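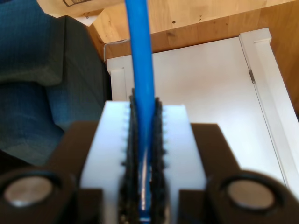 How often should you check the finger pads on a small gripper?

At the start of every session, before the arm is powered, and again after 30 grips if the part is hard and smooth. Pads cost very little compared with a dropped part or a bent finger.

I get asked this more than anything else since I put up my notes on the Bovo arm, so I've written out the full set of house rules. They started as a page taped inside a cupboard door when I was sharing an arm with Vlasta Đorđević in Flosville. She had come from a proper factory and I had not. Most of the good ones are hers.

Posted 2018-05-09

Pads and fingers

Look at the pads from above and from the side. A pad can sit a bit higher than its partner and still be fine, as long as both faces meet the part flat. Replace them in pairs. I used to swap one at a time to save money and the old one always let the part creep.

Clean them with a damp cloth and leave the solvent on the shelf. Test grip with a plain plastic rod before you try anything you care about. Set the force at the lowest value that holds the rod when you tug it by hand with the arm locked, then write that value down. Ours lives in a notebook. The Softić software has a field for it, but it got wiped in an update last August and I haven't trusted it since.

Around the arm

Keep a clear zone and mark it. Mine is taped on the floor. When the arm is live, feet, chairs and kids stay outside the line. At home that takes more discipline than in a workshop, and I'd say a home setup needs stricter rules for that reason.

Closed shoes when you're changing anything heavy at the wrist. Power off at the wall, too. A software stop doesn't count.

Cables get looked at through the whole range of travel, at the slowest speed, any time something new is fitted. Leave enough slack that nothing pulls tight at the far end, and tie down whatever could snag. Then do it again with the gripper rotated the other way. I skipped that second pass once and had to order a new lead from Fatbridge, which took 11 days.

Wrist screws get checked with a hex key every 14 hours of running. Tighten in a cross pattern and use the torque figure in your own arm's manual. 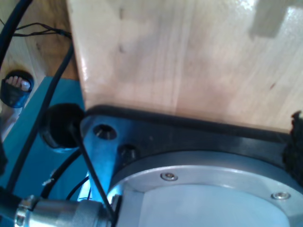 Keeping a log

One line per session: who ran it, what was fitted, grip force, anything odd. Vlasta wanted nine columns and we argued about it for a week. We settled on four and they do get filled in.

If you're the only person using the arm, keep the log anyway. Mine has settled two warranty questions so far. I'll put up the blank sheet once I've fixed the margins.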